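Dornside Work Table: Top and Finish
Reviewed by Fiorella Palumbo
November 28, 2025

I bought the Dornside in March to replace a folding table that flexed under a bench vise. It arrived in one carton with the legs detached. Assembly took 31 minutes with the supplied hex key. The bolt holes lined up and I did not need shims on a concrete floor.

The top is a pale blond wood with long grain lines that curve gently across the surface. Color is even enough that small dark screws are easy to find on it.

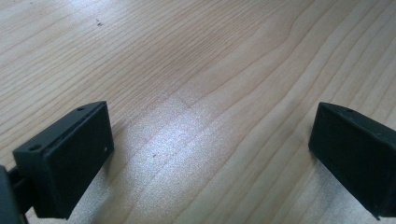
Stiffness is good. With a 30 pound load at the center I could not measure any sag with a straightedge and feeler gauges. Side-to-side movement is slight and went away after I retightened the leg bolts in the second week.

The finish is the weak point. It has a slight sheen, and under a lamp it throws a diffuse patch of glare that washes out the grain and makes pencil marks hard to read. Moving the lamp to one side helps.
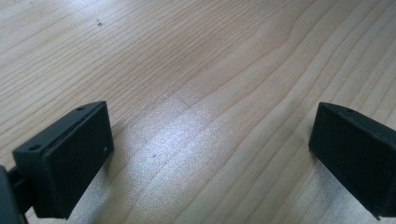
Coffee left overnight wiped off with water. Acetone dulled a spot near the back corner, and one coat of paste wax did not bring it back. Kenneth Sison has the Zutov table in the same size and reports the same result with acetone.

Recommended for assembly and light bench work. For solvents, use a mat.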